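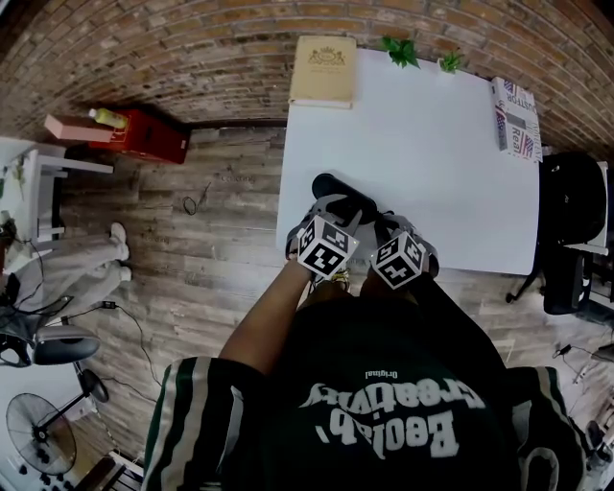 Putting the fingers back on Ko
Posted by Kwan-ho Cheung, 2022-10-08

I promised in August that I would write up how we look after the hand-held gripper, and then I went on holiday and came back to find it opening crooked, so you are getting the write-up and the repair in one go. Put the kettle on, I do go on a bit.

For anyone new, Ko is the name we gave the gripper you carry about and work by hand, with the black handle and a white marker cube on each side. You pick things up with it, the software follows the cubes, and later on the arm (which we call Idus, and which deserves a post of its own one of these days) has a go at the same movements. Ko gets far more use than Idus does. It gets leaned on tables, passed from hand to hand and put down in a hurry when somebody's lunch arrives, and after a few months of that any tool would start to complain.

What was wrong

The trouble started as a small one. When you squeezed the handle, the left fingers came in nicely and the right ones followed a moment later, like the second person through a door. You could still pick up a book with it. But the two cubes are meant to sit level with one another when the gripper is shut, and they didn't, and the tracking had begun to grumble. In one long recording I went through, 699 frames had the right cube marked as doubtful. I had blamed the lighting for most of a week. I had even moved a lamp.

The lamp was innocent. The screw that holds the right-hand cube to its finger mount had backed out by less than a turn, and the sliding part behind it had collected a good thick felt of fluff and hair. We work in a room where people also sit and eat biscuits, so I can't claim to be shocked.

Taking it apart

I do this on a tea towel now. The first time I did it on the bare table and spent the rest of the afternoon on my hands and knees looking for a washer, and I never did find it. Sesten sent a little bag of spares, bless them, and I have kept those in an old mint tin ever since.

Cubes off first, and before you touch anything, put a pencil mark on the inside face of each so you know left from right and which way is up. They look so alike that you'll swear you can tell them apart, and you can't. The patterns are different on every side and the software minds very much if you swap them. I know of one whole day's recording in which left was right.

Then the fingers, then the cover over the slide. A dry toothbrush does for the fluff, and a cotton bud for the corners. I used to put a drop of oil on afterwards and I have stopped, as it only gave the next lot of fluff something to cling to. The slide is plastic and runs perfectly happily dry.

Please don't use anything wet on the cubes either. A soft dry cloth, and gently at the corners, where the printed pattern will lift if you worry at it.

Putting it back

Everything goes back in the opposite order, with the screws only finger tight to begin with. Then squeeze the handle all the way in, slowly, a few times, and let the two sides settle where they want to be. Hold it shut while you tighten. It helps enormously to have a second person for this bit, though I have managed it with the handle held between my knees and a certain amount of muttering.

Once it's together I open it fully and measure between the fingertips. Ours should read 105 mm. It came out 3 mm short the first time, so off came the cover again, and there was a curl of plastic sitting right at the end of the slide that I'd brushed there myself. Out it came, and the second reading was spot on.

After that, a short recording. I stand at the table, bring the gripper in over the edge at the height I'd normally use, open and close it nine times and turn my wrist a little each way so that every face of the cubes gets its moment. If the two tracks come together and part together, I'm content. On this occasion they did, and the grumbling had gone.

How often

I used to say once a month, whatever the weather. These days I look at it on a Friday before I go home, with a squeeze and a squint along the tops of the cubes, and only take it apart if one side is lagging. The screws get a quick check at the same time. I've put a tiny dot of nail varnish across each screw head and its mount, so a turned screw shows as a broken line. That was my sister's idea, and so was the colour.

There is a second gripper coming from Sesten for the Stotimier work, with a slightly different handle, and I haven't decided whether its cubes should share our old numbering or have a set of their own. If you've run two together and have views, do leave me a comment.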